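Workplace | Repair and Reuse

Robot arms join the bench at Brellstead appliance workshop

The small appliance workshop in Brellstead has started to use two robot arms for the first checks on returned kitchen devices. The five people who work there say the change is felt mostly in the mornings, when the boxes from the collection points are opened and sorted.

The workshop belongs to Rowbotham, a company which takes back used household appliances from shops in the region and prepares them for resale or for spare parts. Last year it received 2172 devices. Toasters were the biggest group, followed by kettles and hand mixers.

Until March, every device was picked up, turned, looked at and entered in a list by hand. Now one of the arms does the first handling of the toasters, and a technician decides what happens next. The second arm is used for kettles, but only in the afternoon.

"Before, I had the same movement in my wrist the whole morning," said Marlies Hollenstein, who has been a technician at the workshop for 16 years. "Now I have more time for the devices which have a real fault. I also have more time at the screen, and this I like less."

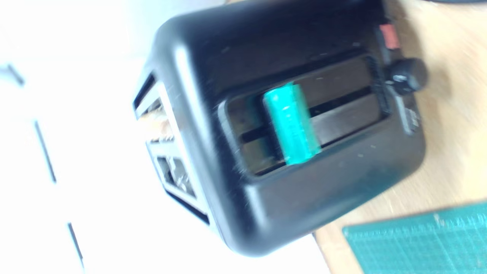
Vol. 16, No. 2

Toasters are not an easy object for a machine. The cases are often black and smooth, the slots are dark inside, and many devices come in with crumbs or with a piece of bread still in them. Silvan Bachmann, who set up the system together with the supplier Stunik, said that the first weeks were slow for this reason. The arms stopped often and a person had to come and help.

"We expected that it would learn the toaster," Mr. Bachmann said. "But there are so many kinds of toaster. The knob is in another place, the button is in another place. The technicians showed us what is important to look at, and we had to change our plan two times."

The electrical test is still done by people. No device leaves the workshop without the signature of a technician, and the company says that this rule will stay.

No jobs were cut when the arms were installed, but the work was divided in a new way. Oratile Baloyi, who used to sort the boxes, was trained to supervise both arms and to clear them when they stop. Her pay was raised with the new tasks. She said the training was good but short, and that she learned much of it later, alone with the manual.

Wing-yan Au, who speaks for the employees in talks with the management, asked for a written agreement about the pace of work. The arms can run without a break – the people beside them cannot. Under the agreement, the technicians may pause the arms at any time and do not have to give an explanation. The numbers which the system records may not be used to compare one employee with another.

The manager of the workshop, Aliki Karras, said she signed it gladly. She is now in discussion with the Rowbotham workshop in Wiltmont, where the staff would like to visit Brellstead before they decide about an arm of their own.

Related items
Wiltmont collection point extends its opening hours
Spare parts for kettles: what is kept and what is recycled
Evening course for repair technicians open for registration
Letters: Who checks the machine?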